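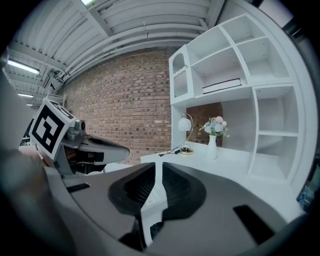

Drulo Open Shelving Unit, Large, White

July, by Milan Van Wijk

Most shelving is designed by people who own nothing but paperbacks of exactly the same height. The Drulo is for everyone else. It's a big white open unit with compartments of different sizes, set out in a staggered grid, so that the tall things, the flat things and the things you were given for Christmas can all be put somewhere without a fight.

We have one up in the Groen showroom, near the red-brown brick wall, with fluorescent lights overhead and white pipes running along the corrugated ceiling. I mention the surroundings because customers often worry that a white unit will vanish in a white room or look like a dentist's in any other kind. Against old brick it holds its own. Under fluorescent light almost nothing looks its best, my own face included, so if you like the Drulo in our place you will probably like it more in yours.

The arched niche

High up on the left is a tall niche with an arched top. We have stood a small panel of vertical slats in ours. The panel is a showroom accessory and doesn't come with the unit, a fact I now put in writing after a number of disappointed telephone calls. You can order one from Skoltix, who do the small decorative bits for this range, or you can put a vase in there like a normal person.

The arch is the part people either buy the unit for or ask us to leave off. We can't leave it off. If you want a grid of plain squares, the Nikarier on the next page is a perfectly good grid of plain squares, and it costs less.

What to put in it

A middle compartment in ours holds a dark red book, lying flat. Our stylist assures me that a book on its side is more relaxed than a book standing up. I have no view on the mental state of books, but it does show that you don't have to fill every gap, and the Drulo looks better when you don't. Leave a few compartments alone for the first week. They will fill themselves with post, chargers and somebody's sunglasses soon enough.

The bigger openings suit box files, record sleeves and serving dishes that won't go in the kitchen cupboards. The smaller ones are good for mugs, candles and paperbacks (of exactly the same height, if you must). There are no doors and no drawers. Everything you own will be on show, so be realistic about what you own.

It's not the right thing for a television. People ask every week. There is no compartment wide enough for the sort of television people now have, and we won't cut one.

Height and fixing

The unit stands 2000 mm tall, which means it goes under most ceilings and comes in through most front doors flat-packed. Check the stairs as well. Stairs with a turn at the top have sent more of our furniture back than any fault in the furniture.

It must be fixed to a wall. Brackets are in the box, along with screws for masonry. If your wall is plasterboard you'll need different fixings, and the man in the hardware shop will enjoy telling you which. Don't skip this step if you have children, cats or a habit of reaching for the top shelf by standing on the bottom one.

Old brick takes a bit more patience. Drill into the brick itself and keep away from crumbly mortar, go slowly, and put a sheet down first. Red dust on white shelves is striking for all the wrong reasons. If the wall bulges, as old ones do, use the packing pieces behind the brackets until the unit stands plumb. A small gap at the back is nothing to be ashamed of.

Putting it together

Allow an afternoon and two adults who are still on speaking terms. The instructions are all drawings, with no words, and step four looks exactly like step five. It isn't. Step four is done with the unit on its back, and if you stand it up too early the upper row will have to come off again. Lay the parts out in order before you start, on something soft, and keep the small bag of fittings away from the dog.

We'll build it for you if you prefer. There is a charge, and our fitters like tea.

Looking after it

Dust it with a dry cloth. For marks, use a damp cloth and a little washing-up liquid, then dry it off. Please don't use scouring cream, bleach or the green side of the sponge. White shows everything – that's the bargain you make with white – but it also means you'll see the coffee ring while it's still fresh enough to wipe up. Put felt pads under anything pottery or metal that gets moved about a lot.

Delivery

Stock is held at our warehouse and most orders go out within around 20 days. The delivery team will bring the boxes into a ground-floor room. Upstairs rooms can be arranged, though please tell us when you order, as the crew take it badly when they find out on the doorstep. We take the cardboard away if the boxes are opened while the van is still there.

Returns are accepted as long as the unit hasn't been built. A Drulo that has been built, regretted and taken apart again is yours to keep.

Seeing one first

Come and look at it before you order if you can. Bring the tallest thing you need to store and try it in the compartments. One customer brought a cello, and left with a cello and a different piece of furniture. We're closed on Sunday, however hard you knock.

Order code: 1948. Please quote it when you ring. The code for the slatted panel is 133, and yes, it is still sold separately.

Contact Groen: showroom desk and order line | Copyright Groen, all rights reserved | Back to top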